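From: Eetu Halonen
To: Kadbridge Precinct List
Subject: Re: Endorsement threshold, again

Elvira Valderrama wrote:

> I said on the call that I'd put my objections in writing, so here they are.
>
> The party should not be endorsing in a contested primary at all. If we must, 60 percent is too low. A room of insiders picks a favorite in the spring, that person gets the mailer and the voter file, and then we tell everyone in July that they had a free choice. People notice. Two of the younger candidates from Skorna told me they won't run again under these rules, and I can't say I blame them.
>
> My second point is that the people in the room don't look like the people who vote in our primaries. They are older, they own their homes, and they can give up a whole Saturday. I am one of them, so this isn't meant as an insult.
>
> Third, we keep calling the last cycle bad luck. We endorsed early, our candidate spent nothing on the west side because she thought it was wrapped up, and she lost the general. I'd like somebody to defend that.
>
> Elvira

Elvira,

I'll take these in a different order, starting with the last one.

I was on that campaign, so some of the blame is mine. It's true we did very little on the west side. I don't think the endorsement was the reason. The money came in late, and the person we had lined up to run the field program took a job with the state party. By the time Teófilo Rengifo stepped in there was one month left and no list worth calling. A contested primary might have forced us to build that list sooner. It might also have left us broke by August. I've seen both happen and I don't think either of us can prove the case from one race.

What I do remember from the doors is that hardly anyone mentioned the endorsement. They asked about the water rate increase and whether the clinic in Dromau was going to close. I had a clipboard with our candidate's three priorities on it and neither of those was on the list. If we want to argue about why we lost, I'd start there. We wrote a platform for people who already agreed with us, and then we were surprised that it didn't travel past the highway.

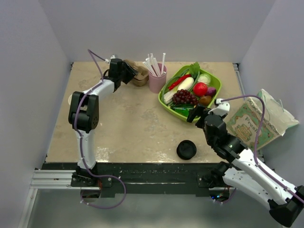 The same thing happened with the mailers. We sent four, and the first two were about the other candidate. I know the theory behind going negative early and I went along with it. But the people who got those pieces had never heard of her either. As far as they knew we were complaining about a stranger.

On your first point, I've moved some. When the 60 percent rule was adopted the worry was the opposite one, that the party would never agree on anybody and the county would be handed to whoever had the most yard signs. Korkor Issahaku chaired the meeting where it passed and can correct me if I have this wrong, but my memory is that the original motion was for a plain majority, 50 percent plus one, and that 60 was the compromise. So the people who wrote it thought they were being careful.

Where I agree with you is the voter file. I don't think access should depend on the endorsement. Any registered member of the party who files for office and pays the fee should get the same file on the same day. We own it together. Using it as a prize makes the endorsement matter much more than it should, and I suspect that most of the bad feeling in Skorna is about the file and has very little to do with the vote. I'd support that change on its own whether or not we touch the threshold.

The mailer is harder. If the party endorses, it's going to say so in print, and I don't see how you stop that without making the endorsement meaningless. You may think that would be fine. I think there is some value in a party being willing to say who it prefers. Voters who don't follow county politics do look for it, and if we don't send them a card somebody else will. The developers sent one last time — glossy, with a donkey on it — and a fair number of our own members took it for ours. 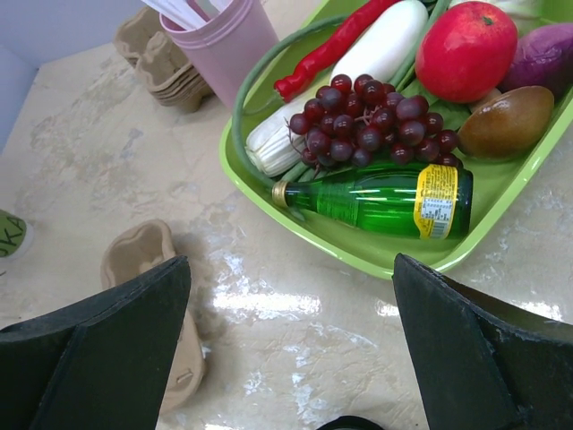 I would also like us to stop holding the endorsement meeting before the filing deadline. That's a separate problem from the threshold and I don't know why we put up with it. A candidate who files in the last week has no chance to speak to the room. Yurani Betancur raised this two years ago, it was sent off for study, and I never saw a report. If somebody has it, please post it to the list.

As for who is in the room, you're right, and I don't have a good answer. We had 27 voting members at the last endorsement meeting. That's for the whole county. Cabrera sent one person and Dromau sent none at all. Raising the threshold doesn't fix that. If the room is unrepresentative at 60 percent it will be just as unrepresentative at 70, only it will make fewer decisions. What might help is a weekday evening instead of a Saturday, and voting by mail for members who have been on the rolls for more than three months. I've heard the argument that mail voting would let a candidate sign up all their cousins. Fine, let them. Some of the cousins might stay.

I'd push back a little on the idea that the younger candidates were shut out. One of them came within two votes. I know because I voted for him. He'd have had it if he had called the people in Cabrera, and when I told him so afterward he said he didn't think he should have to ask. I like him and I hope he runs again, but asking is most of the job.

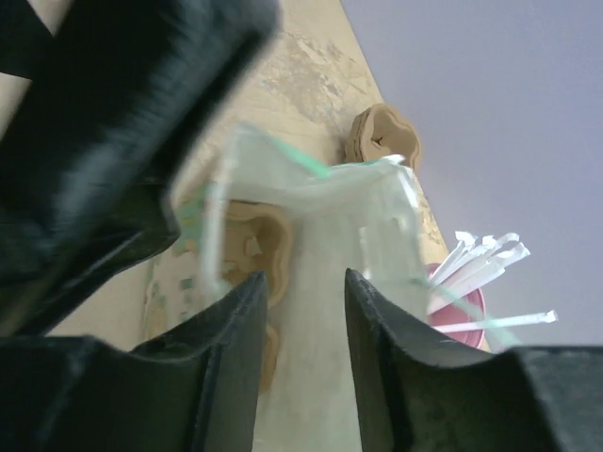
Gripper fingers, close up

So for Wednesday, this is what I plan to move, and I'd rather have the fight here first than on the floor.

1. Equal access to the voter file for every filed candidate who is a registered party member, effective right away.

2. No endorsement meeting until at least one week after the filing deadline closes.

3. Leave the threshold at 60 for this cycle and take it up again after the general.

I expect you'll want to amend the third one. If you have the votes for a higher number I won't try to run out the clock on you, but I'd ask that it be taken separately so it doesn't sink the other two. I've talked to enough people to think the first item passes easily. The second is closer than it should be. A few of the longtime members like having the thing settled early and will say so.

One procedural note. Changes to the standing rules need written notice to the members before the meeting, and I don't know whether a message to this list counts as notice. Korkor, can you rule on that before Wednesday? If it doesn't count, I'll ask for a straw vote and bring the motions back next month.

Please also trim your replies. The last thread had the same message quoted nine times and people were reading it on their phones.

Eetu Halonen
Precinct chair, Kadbridge East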